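Forum Cuisine et Conserves > Agrumes > Citrons confits au sel, votre méthode ?

Gakunier
Vendredi soir, premier bocal de la saison ! 900 g de citrons non traités, gros sel, jus à ras bord, et je suis déjà impatiente. Je les fends en quatre sans détacher la base, comme dans le carnet de Valdemar Briem. Vous laissez combien de temps avant d'ouvrir ?
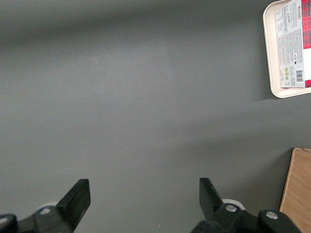 Autre question, pour le sel : je suis à 16 % du poids des fruits et ça me paraît déjà beaucoup. Vous descendez plus bas ?

Hinimel
Oh non, ne descends pas ! Chez moi c'est un mois au placard, et quel parfum dans un tajine - rien à voir avec ceux du commerce.

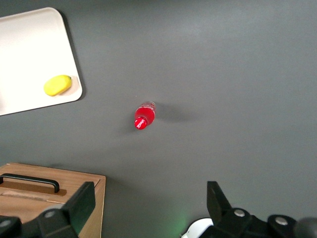
Du jaune sur plateau blanc

Ingvarsson
Pas d'accord pour le mois. Six semaines minimum, sinon l'écorce reste amère. Et je blanchis les fruits deux minutes avant.

Hinimel
Blanchir, quelle horreur, tu perds toutes les huiles ! Eyvindur Lauritsen le déconseille dans son livre, et je le suis les yeux fermés.

Ingvarsson
Son livre parle des citrons à peau fine. Avec une peau épaisse, je maintiens.

Climudmont
Je fais les deux selon l'arrivage :) Pour un bocal de 1 000 ml, je rajoute une feuille de laurier et quelques grains de coriandre, essayez, c'est formidable !
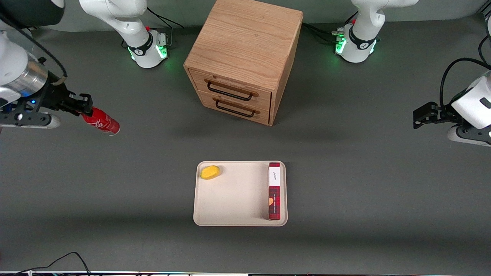 Le petit meuble à deux tiroirs, plateau crème devant

Gakunier
Merci à tous ! Je pars sur six semaines sans blanchir, avec le laurier. Hinimel, tu rinces avant de cuisiner ?

Hinimel
Toujours, et je ne garde que l'écorce.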